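Budgeting for a kitchen robot cell

A kitchen robot cell is a table, a pair of robot arms and whatever cookware you want them to work with. I look after equipment planning at Sullgate, and I've priced enough of these to have opinions! This entry covers the buying side only – the programming is in the Haketti article.

What goes on the list

Everyone starts with the arms, fair enough, but please budget for the dull stuff too: table, cooker, plates, spare cables, a desk for the laptop.
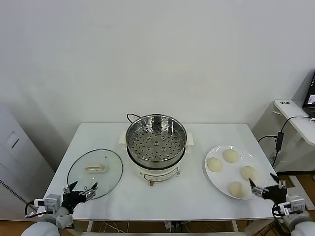
I set aside $600 for cookware and small bits, and it always goes. Buy the cooker before you settle the table height (I learned that one the expensive way), and check the lid handle is a shape your hands can grip.

Hands and grippers

Fingered hands are lovely but dear, and repairs take ages. Two-finger grippers cost less and suit round, soft food nicely if the pads are right. Rania Metwally, who did the Tallotura fit-out, orders 3 sets of pads per arm and I've happily copied her.

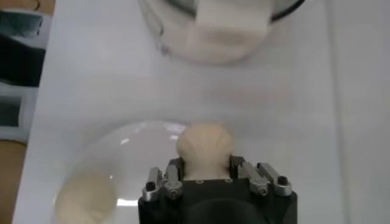

Gripper holding a dough-like ball beside the plate.

Spares and lead times

Allow 6 weeks for wrist parts, more in January. I also keep 35 per cent of the first-year budget back for spares and changes of mind, and our finance people grumble every single time – they've stopped arguing, though. Leave room for unloading as well as loading, with a big plate within reach of the arm.
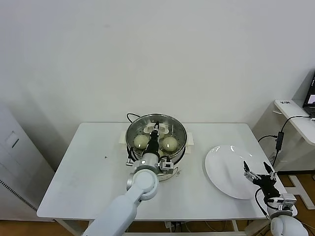 Leasing or buying

Tazi leases by the quarter, handy for a short trial. For anything longer I'd buy.

Contact the editors | Copyright Sullgate | Back to top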